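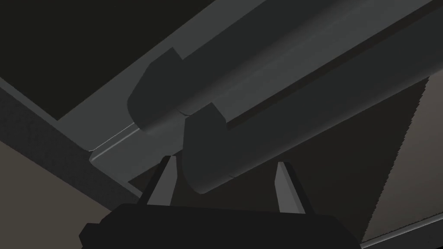 Association syndicale du lotissement Mamier
Compte rendu de la réunion de bureau, avril

Présents : voir feuille d'émargement. Secrétaire de séance : Stefaniia Yatsenko.
Ouverture à 18 h 30. Le quorum est atteint.

1. Approbation du compte rendu précédent
Adopté sans modification.

2. Réseau d'eaux pluviales
Le curage du collecteur de l'allée basse a été exécuté par la société Akbari. Le rapport d'inspection signale un joint déboîté en amont du regard R4 et un dépôt calcaire sur la canalisation de 300 mm. Devis reçu pour la reprise du joint : 4000 euros HT, remise en état de l'enrobé comprise. Le bureau demande une variante par manchette intérieure avant décision.

3. Bassin de rétention
Vanne de sortie grippée. Graissage à prévoir avant l'été. Le faucardage est confié à Lerkia pour 600 euros, un passage. Mme Yatsenko transmet le plan d'accès.

4. Servitude de passage
Courrier du riverain de la parcelle nord relatif au tracé du fossé. Le bornage n'est pas contesté. Réponse écrite à envoyer sous quinzaine, copie au notaire.

5. Questions diverses
Clé du portail technique : un double manque au tableau. Remplacement du cylindre reporté.

Séance levée à 20 h 10.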